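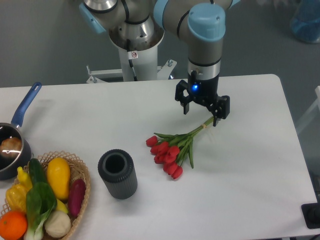
Things I've learned about making cut flowers last (a thread, and a longish one, so put the kettle on)

1/ I've been buying myself flowers every Friday for 6 years now, ever since we moved to Udside and I discovered there was a bucket stall on the walk home from the tram. It's my one steady extravagance. People keep asking how I get more than a weekend out of a bunch, so I thought I'd write it all down in one spot.

2/ First up, the vase. Wash it. I mean properly, with hot soapy water and a bottle brush, the way you'd wash something you were going to drink out of. I went years just giving mine a quick rinse and wondering why the water turned to soup by Monday.

3/ Then cut the stems. Sharp knife or decent secateurs, on a slant, and take off a couple of centimetres at least. Kitchen scissors tend to squash the ends, although I've used them plenty of times at the in-laws' and the flowers forgave me.

4/ Strip any leaves that would sit below the water line. I know it feels brutal, especially with stocks, which have such lovely soft grey foliage, but leaves in water go slimy and the smell is something else. My compost bin does very well out of it.

5/ On the little sachets of flower food: yes, use them, and please measure the water! One sachet is usually meant for a particular amount (it's printed on the back in tiny writing) and I used to tip the lot into a bud vase like I was seasoning chips. If you've got no sachet, plain clean water changed every second day does nearly as well in my house.

6/ Tulips get their own post because they're my favourites and they're such odd creatures. They keep growing after they've been cut! You arrange them neatly on the Friday and by Sunday they've all leaned over towards the window as if there's a parade going past. I've given up fighting it. Turn the vase each morning if it bothers you.

7/ Buy tulips while they're still tight and a bit green at the tips. They should squeak when you rub the bunch together. The lady at the stall taught me that one and I've been squeaking tulips in public ever since, with no shame at all.

8/ Cool water for tulips, and not too much of it. I fill the vase a third of the way and top it up as they drink, and they do drink. And keep daffodils out of the same vase on the first day, as the sap from the daffs can upset them. If you want them together, let the daffs sit in their own water overnight and don't recut them afterwards.

9/ Where you put them matters more than almost anything. Away from the heater, away from the telly if it runs warm, out of direct sun, and well away from the fruit bowl. Ripening bananas will finish off a bunch of carnations before you've had a proper look at them. I lost a beautiful lot from Celby Farm Gate that way last March and I'm still a bit sore about it.

10/ If you've got a cool laundry or a back porch, pop the vase out there overnight. Mine go out at bedtime with the cat and come back in with the paper. I've had up to 2 weeks out of chrysanthemums doing this, and they weren't even fancy ones.

11/ Droopy roses can often be rescued. Recut the stems, wrap the heads in newspaper so they're held up straight, and stand the whole parcel in deep water for a few hours. It looks like you're posting them to somebody. More often than not they perk right up by teatime.

12/ A word for the artificial ones, too. My aunty in Catacutan Street is allergic to half the garden and has had silk and plastic flowers on her sideboard since 2000, and they look lovely because she looks after them. A soft paintbrush for the dust, a cool hairdryer for the fiddly bits, and out of the sun so the reds don't go pink.

13/ She also swaps hers by season, which I think is the real secret. Tulips at the beginning of spring, then put away in a box with tissue, and out come the next lot. Fake tulips in the middle of autumn just look a bit lost, bless them.

14/ And what did I bring home today, Friday, August 30, 2019? 5 stems of early blossom and a fat bunch of jonquils from the Gevov Road stall, and the whole hallway smells like my nan's place. Tell me what's in your vase this weekend – I'd really love to hear, and jam jars absolutely count.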